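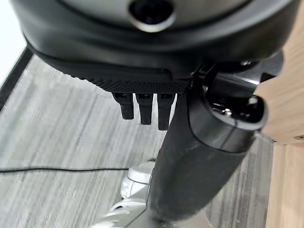 The guarantee on my kettle runs to 52 pages, two of which concern the kettle. The rest is the same two pages in other languages, plus a warning in all of them not to put the kettle in the bath. I have kept it for nine years. The kettle itself went to the tip in the third.

I am not alone in this. Wendy Tapley spent 26 years in the back office of Soliman, a firm of carpet importers, and now goes into people's homes to help them part with their paper. She charges by the hour and says the first hour is always spent on bank statements.

"They hand me one from a bank that's closed," she says, "and ask if they should hang on to it in case."

In case of what is never made clear. My own parents kept every gas bill from the house in Dumen Street, 142 of them, held together with a bulldog clip that had rusted into the top one. When my father finally rang to query a charge, he was asked for his email address. 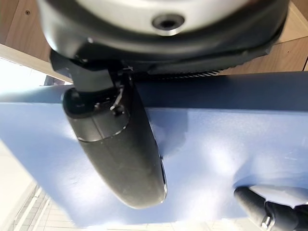
Computers were meant to put a stop to all this. Instead we print things. My dentist sends a reminder by text, then by email, then by post, and I file the letter – under D, for dread.

Tapley's rule is simple enough. Keep what proves you were born, married, paid or owed. Keep the deeds. Everything else gets a year, and then it has to make its case. She once shredded 446 sheets in an afternoon for a retired couple in Castar, who made her tea and then quietly took back a receipt for a lawnmower.

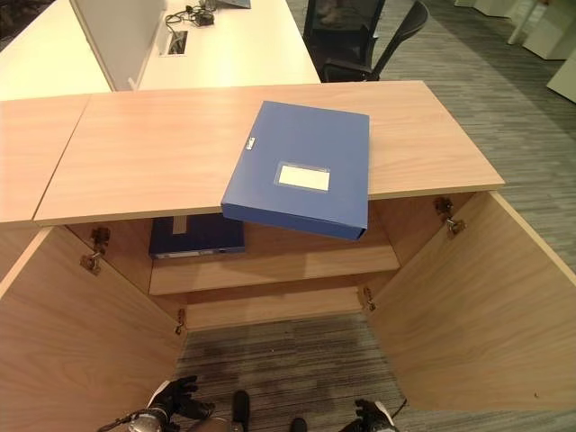 I tried it myself in October. By lunchtime I had thrown out one takeaway menu and read 50 old postcards, several of them twice. The kettle guarantee is back in its folder. I did take out the Norwegian pages.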